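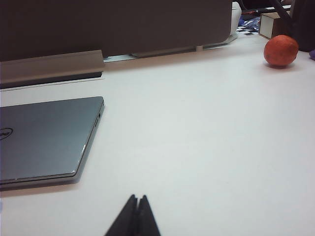
OK I have been working on the crossword for our town newsletter for two years now and I finally want to talk about how a grid gets made, so here goes, a thread!

First you need a theme. Mine for the summer one was words hiding inside street names. I live in Vallthorpe, which has THORP sitting right there in it (an old word for a village), and once I'd spotted that I couldn't stop looking at signs. I nearly missed my bus twice.

Theme answers go in before anything else. They have to come in matching lengths so the grid looks the same when you turn it upside down. I had an 11, an 11 and then a 12, and I was so mad about that 12. It was such a good one too. It's in my notebook for next time.

Then the black squares. I try to stay at 34 or under. More than that and it starts to feel choppy, like you're solving lots of tiny puzzles that barely touch each other.

Filling is my favorite part!! You put in one word and it pushes on four others, and those push back. I do it in pencil first, always in the top left corner, and I erase so much that the paper goes fuzzy.

My rule for short words: if I wouldn't say it out loud to my sister, it's out. No obscure rivers. No ancient coins. I did let one ERNE through in March and I got a letter about it. A paper letter, with a stamp! I loved it.

Clues take the longest by far. I write three or so for every answer and leave them alone overnight. The ones I thought were hilarious usually go. The plain ones with a little twist usually stay. "It's found in the middle of nowhere" for the letter H still makes me happy and I know it's older than I am.

Test solvers are gold. I have two. One is fast and one is picky and you really want both. The picky one told me KAYAK and CANOE were clued almost the same way and she was completely right, I'd read past it maybe 20 times.

Anyway the new one comes out 22nd July, page 11, next to the garden column. The bottom right corner is a bit tough, so start with the long across in the middle and work outward from there.

If you solve it in pen please tell me, I want to know what that's like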